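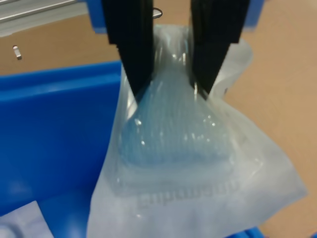
## 4. First set-up of the Ulell grain mill

This section is for the person who has the mill already out of the box and has read the safety pages. If your mill was bought second-hand, please read also section 9 before you connect it, as the older models have a different fuse.

### 4.1 Choosing the place

1. Put the mill on a flat and hard bench. It must not stand on a towel or a rubber mat, the air for the motor comes in from the underside.
2. Leave a free height of 265 mm above the hopper. You need this space to lift the lid and to fill the grain without spilling.
3. Keep the mill away from the stove and from the kettle. Steam goes into the hopper and the grain takes it up very quickly.
4. Check that the cord reaches the power point without pulling. Do not use an extension cord.

**Note:** The room should be not warmer than 27 °C when you mill. In a hot kitchen the flour comes out warm and the motor protection can switch off early. In summer we recommend to mill in the morning.

### 4.2 Fitting the stones

The lower stone is already fixed at the factory. The upper stone is packed separately, in the cardboard ring.

1. Turn the switch to **0** and pull out the plug.
2. Take off the hopper by turning it to the left until it stops, then lift.
3. Wipe both stones with a dry brush. Never wash them.
4. Place the upper stone with the grooves facing down. The notch must sit over the metal pin. If it sits correctly, you cannot turn it by hand.
5. Put the hopper back and turn it to the right until you hear the click.

> **Caution:** The edges of a new stone are sharp. Hold the stone by the flat side, and keep children away from the bench while the hopper is off.

### 4.3 Cleaning run with rice

New stones give off a little stone dust. It must be ground away before you make flour for eating.

1. Fill in 500 g of dry white rice. The cheapest kind is good enough.
2. Set the dial to **5** (middle).
3. Put a bowl under the spout and switch on.
4. While the motor is running, turn the dial slowly down to **2**. The sound becomes higher — this is normal. If you hear the stones ringing against each other, turn back by one number.
5. When the hopper is empty, let the mill run for some seconds more and switch off.
6. Throw this rice flour away. It is not for people and also not for hens.

If the flour from the rice is still grey, do the same a second time. A third time was never necessary in our workshop at Bremcombe, but it does no harm.

### 4.4 Your first flour

Start with wheat. Spelt is also easy. Oats and linseed are oily and they can stick on the stones, so please wait with them until you know the machine and have read section 6.

1. Look through the grain on a light-coloured tray and take out small stones and stalks.
2. Fill not more than 1000 g into the hopper.
3. Switch on first, and only then turn the dial down to the fineness you want. In the other order the motor has to start against the grain and it may hum without moving.
4. After a full hopper, give the mill a rest until the housing is cool to the hand.

| Dial | Result | Good for |
|------|--------|----------|
| 1–2 | Fine flour | Cakes, pasta |
| 3–4 | Medium flour | Everyday bread |
| 5–6 | Coarse flour | Rye sourdough |
| 7–9 | Cracked grain | Porridge, soaking |

The numbers are a guide only. Two mills can differ by one step, and moist grain always comes out coarser.

### 4.5 Keeping grain and flour

- Whole grain keeps well in a tin or a closed bag in a dry cupboard. Press out the air before you close a bag, and do not fill it so high that the neck is too short to twist.
- Fresh flour still has the oil of the germ in it. Use it in the same week, or freeze it.
- Let warm flour cool in an open bowl before you pack it, otherwise there will be water drops on the inside.
- Write the kind of grain on the pack. Wheat and spelt are hard to tell apart later.

**Note:** The Utthorpe storage tins fit under the spout only with the short foot. The Ó Riain flour sifter fits on all models, but the adapter ring is sold separately (see the parts list in section 11).

### 4.6 If the mill stops

The motor has a heat protection. When it becomes too hot, it switches off by itself.

1. Turn the switch to **0** and pull out the plug.
2. Empty the hopper. A scoop works better than tipping the mill over.
3. Wait until the housing is cold.
4. Turn the dial to **9**, connect again and switch on for a short moment. Old flour between the stones will fall out.

If it does not start again after this, do not open the base. Write to the service address on the back cover, and include the number from the plate under the mill.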